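February, 6:40 a.m.

The residence at Flakwood opened to its winter intake yesterday evening, and I resume this record in accordance with my practice of keeping one for each intake. The heating in the east corridor had been restored by the time the first families arrived. The boiler contractor, Oddsson, has submitted its invoice, and I have asked that the call-out charge be reviewed before payment, as the fault was reported while the equipment was still under the autumn service agreement.

The morning was given over to the linen inventory. The guest house has for many years relied on donated bedding and nightclothes, and the quality of these donations varies a great deal. I have now asked that each item be inspected, folded and entered in the ledger before it is assigned to a room. Plain white articles are to be kept for the infirmary. Patterned articles will go to the family rooms, where they are much preferred by the children. 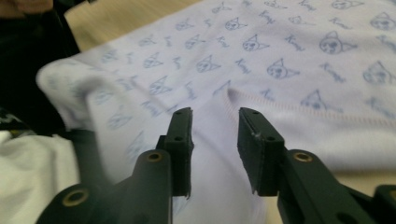 *White garment with cat faces and lettering in blue, linen inventory.*

The ledger itself requires attention. Entries for the previous winter were made in two different hands and under two different systems of abbreviation, and I was unable to determine whether "P.C." signified pillowcases or patterned cottons. I have directed that all terms be written out in full from this date forward. Marianna Malinowski has agreed to recopy the older pages during the evening hours, when the front desk is quiet. She has also proposed a separate column for repairs. I approved this at once.

Correspondence occupied me until the midday meal. The Sedomano Fund has confirmed its grant of $4,000 toward the laundry room, payable on receipt of our signed acceptance. The letter states that the money may be applied to equipment and plumbing but may not be applied to wages. This restriction is the same as that of last year and presents no difficulty. I signed the acceptance and placed it in the outgoing tray, then removed it again on noticing that the enclosure was missing. It will go with the afternoon mail tomorrow.

The question of the washing machines remains open. Zoltix has offered 2 machines at a reduced price, with delivery before the end of the month. I am inclined to accept, although the drain on the north wall must first be examined. I do not wish to repeat the experience of the old dryer, which stood in the passage for most of a summer while we waited for a suitable vent. 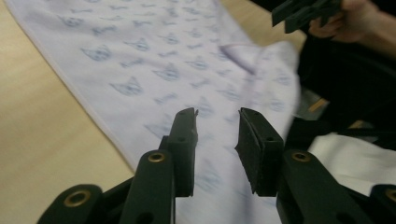 *Cat-print fabric on the table.*

At two o'clock I met with the kitchen staff regarding meal times. Several families have asked that supper be served earlier, as their children are accustomed to being in bed by seven. The cook was of the opinion that a change of half an hour could be managed but that a full hour could not, given the present delivery schedule for bread and milk. I accepted the half hour on a trial basis. A notice has been posted beside the dining room door.

The blanket supply was also discussed. Our records call for 100 blankets in good condition before the coldest part of the season, and I regret that I cannot yet certify that figure. A number were sent out for cleaning and their return slips were filed in the wrong drawer. I spent the better part of an hour on those slips and did not finish. 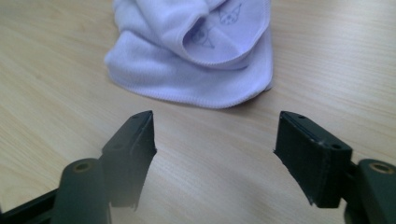 I walked the upper floor at four. The window latch in the reading room is loose again, and the carpet on the back stairs has begun to lift at the third step. Both have been entered in the maintenance book, the stairs as urgent. The reading room was otherwise in good order. A small boy had arranged all of the atlases by size and asked me whether this was permitted. I informed him that it was, provided that they were returned to the lower shelf before supper.

In the evening I reviewed the room assignments and made one change, moving the family with the infant away from the stairwell on account of the noise. The mother expressed her thanks. I regretted that it had not been arranged on their arrival.

For tomorrow: the Sedomano enclosure, the north wall drain, a reply to Zoltix, and the remaining blanket slips. I must also find the key to the cedar cupboard, which was last signed out in November.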